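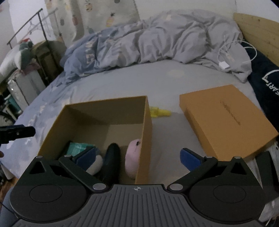
After the first month of recording I understood that the grippers were the easy part of our budget, and that we had planned almost nothing for pads, storage and the hours of the people. Please write this on your page, it would have helped us.

We received this remark from a customer in September and we agree with it. Therefore the page is longer than before. The price comes first, and after it all the things which you should put in your plan before you send the order.

Plulum Home Set, hand-held, two grippers
Sold by Fistgate
Price: 1319 euros per set, without VAT
Delivery time: please ask, it depends on the quantity
Warranty: 12 months on the body, the linkage and the electronics. Pads are not covered.

What is in the set

Two hand-held grippers with cameras
Two hand straps
One pair of spare pads for each gripper
Charging cables
Screwdriver for the pivots
Printed guide for the first day

What is not in the set

Memory cards. We stopped to include them, as most customers already have a type they trust.
The Atport dock, for charging and copying of the recordings. You can work without it when you have one set. With more sets it becomes slow, and somebody will spend the evening changing cables.
A transport case. The cardboard packing is good enough for the post but not for going in and out of a car every day.
Objects for the tasks. Boxes, lids, toys, packets and similar things are cheap, but people forget them in the budget and then pay for them from the wrong place.

For which work it is made

The set is for teams who collect examples of everyday handling in real homes, before or instead of buying a robot arm. A person holds the gripper and does the task with it: open a box, put things inside, put the lid on, move a cloth. The same pads can later be mounted on an arm, so the contact with the object stays similar. If you already know that your robot will only work on one fixed table, an arm with remote control is maybe the better purchase, and we will tell you so when you write to us.
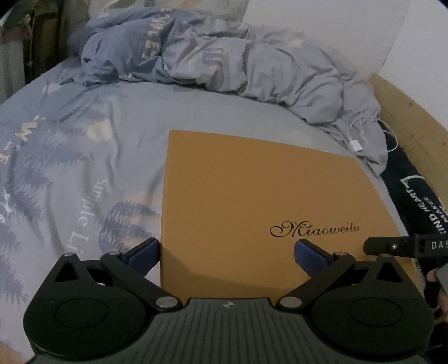 Hand-held gripper with open pads at a cardboard box, bedroom task.

How many sets to order

Our usual advice is to begin with one set for each two operators. They work in turns. The hand becomes tired before the person notices it, and the last recordings before a break are often the ones you delete later. A team of eight people therefore needs four sets, and this is also the smallest order for which we can offer a lower price.

Please do not order everything at once if your tasks are not decided yet. Rent or buy one set, do a trial in one room, look at the recordings on a big screen, and only then write the full order. Soft furniture is a good place for such a trial. On a bed the objects sink and roll, and a lid does not stay where you put it, so you will see quickly if your task instructions are clear enough.

Pads and other parts that wear

The pads are soft and they are the first part you will replace. In our own tests one pair lasted for more than 84 hours of work with cardboard and plastic packets. With rough materials it will be shorter. Dust from cardboard makes the surface smooth, and cleaning with a damp cloth at the end of the day helps a lot. Please use no alcohol.

Spare pads, pivots and straps are sold through Bednarek, our parts partner. You can order them with the set on one invoice or later by yourself. When you order later, check the colour and the hole position against your old pads – the older type looks almost the same but does not fit.

Costs that are easy to miss

Time for preparation in each room. Somebody must put the objects back between two recordings, and this time is paid too.
Storage for the recordings, and a second copy in another place.
Permission of the people living in the home, in writing, with a clear text about what the cameras can see. Posters, clothes with printing and open doors all come into the recording.
One spare set, if your project has a fixed end date. A repair goes through our workshop and we cannot promise that it comes back in the same week.
Insurance during transport.

Quotation and purchase order

Write to the Fistgate sales desk with the number of operators, the kind of homes and the length of the project. We answer with a quotation in which the sets, the Atport dock and the parts from Bednarek are on separate lines, so that your purchasing office can remove or move them without asking us again. If your office needs an item code for the Plulum set, please say it in the first message.

Returned sets are accepted when the pads are unused and the cameras were not opened.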